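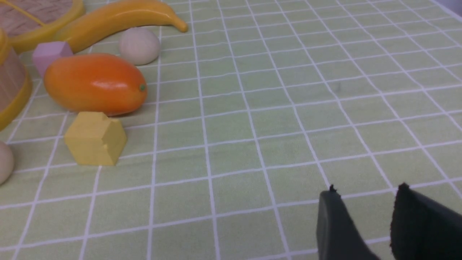
Room check, Jutine playgroup, November. Fire door opens freely and the corridor is clear. Socket covers are all present, 13 in total. The green squared tablecloth has some light wrinkles - please pull it flat before the children sit, and keep the toys away from the table edge.

Window lock: stiff, Koen Van Hecke will oil it.
First aid box: plasters low, order 20.
Hot water tap: OK.

Checked by Fenna Verhoeven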